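Dalomstead Packing Circle
Minutes of the meeting held on Fri 22 June in the long workroom

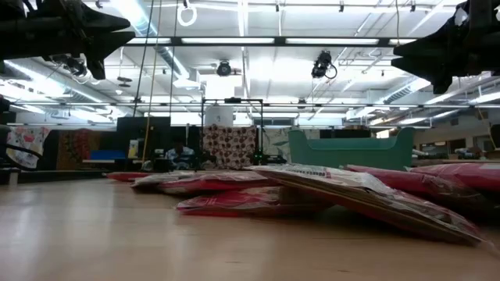 Red packages and the tan board on the table, all in their plastic wrapping.

Present: Vija Priedītis (chair), Hajar Lahlou (minutes) and eight members. Apologies had come from the Fludbridge group, who were sorry to miss the cake.

1. Welcome
Vija welcomed everybody very kindly and thanked those who had come over from Grurmont in the heavy traffic. The last minutes were agreed, with one spelling put right.

2. Sorting the wrapped goods
We had a good long talk about how the flat packages should be put into the parcels. Vija would like the stiff cardboard boards to go in first, flat against the bottom, with the red packages laid on top — she has had corners come back bent more than once and feels quite strongly about it. Hajar wondered whether the thin bags might slip down the side instead, and after some friendly back and forth it was agreed to try it both ways and see which parcels travel better. Plastic wrapping is to be left on everything until it reaches the families.

3. The table
Several members said how pleasant it is to work on the wooden top, although the ceiling lights do shine back off it and make small print hard to read. Hajar offered to bring a plain cloth from home. Tape is please not to be stuck straight onto the wood, as it took Vija most of an evening to get the last lot off.

4. Order from Rana
Order 3102 has been confirmed and should reach us early in July. It comes in 12 cartons, and we shall need two or three strong pairs of arms at the door. Names to Hajar, please.

5. Any other business
The kettle is on its last legs and a new one will be bought from the tea money. There was warm applause for the Grurmont members, who brought a lemon cake as well as themselves.

Actions
Hajar: table cloth, list of helpers.
Vija: trial parcels, kettle.

The meeting closed at 4 o'clock. Next meeting in July, day to be settled once the order is in.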